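"A file is a cutting tool, and it should be stored like one," says Hajnalka Oláh, who has run the hand-tool bench at the Rullbridge repair workshop for 20 years. The inventory there stands at 3044 items, of which 44 are files.

Most of the damage she sees comes from storage. Files thrown together in a drawer rub against each other and the teeth chip. "You lose the edge before you have cut anything. People then press harder, and the file skates."

Her method is plain. Each file is brushed along the line of the teeth, chalked if it will be used on soft metal, and laid down with space on both sides. Oil is kept off the blade. Handles are checked by pulling, and a loose one is taken out of service the same day.

Scrapers are treated separately. Oláh checks the edge against a steel rule and dresses it on a flat stone. "A nick in a putty knife shows up as a ridge in the filler. Then someone sands for an hour."

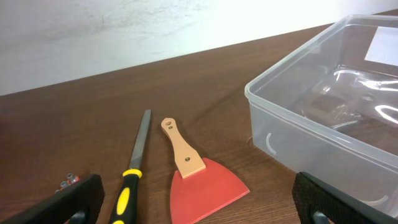
Small fittings are the part she is strictest about. They come off a job first and go back on last, and on an open bench they roll. She wants them grouped on one side, clear of the long tools, and moved to a tray before any filing starts. "Filings get into threads. After that the nut binds and you blame the bolt."

The Morholm site adopted the same layout in December. Oláh has asked for one change there, a second brush at each bench.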